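I'd been coming to the shared workshop at Kostthorpe for 2 years before I touched a robot. I made stools, mostly, and one very bad guitar. Then Chaltu Degefa put up a card on the noticeboard asking who fancied building an arm for kitchen jobs, and well, I'm a sucker for a card on a noticeboard!

We called it Flerneo (long story, involving a misspelt parcel label). The shoulder took us most of the spring and cost 40 pounds in motors alone, and I stripped more screws than I'd like my dad to know about. The wrist was Chaltu's job, thank goodness. While the glue and the arguments dried, we got going on the simulator, so we could practise reaching over a worktop without breaking anybody's mugs.

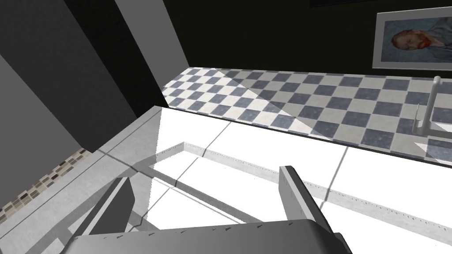
Do you need to be good at coding to start?

Plain patience gets you further at first, and most clubs have a member who'll sit with you while you copy in your first few lines and change the numbers.

I changed a lot of numbers. Chaltu likes to run a move 30 times before she trusts it, with a mug of tea going cold beside her, and I've picked up the habit (the tea as well). The fingers are the bit I love: two of them, dead simple, and you still spend whole evenings fussing over how wide they ought to open.

We're taking the real arm over to the Brudska open day on 27th October, if I can get the elbow to stop squeaking. I've ordered another tub of grease.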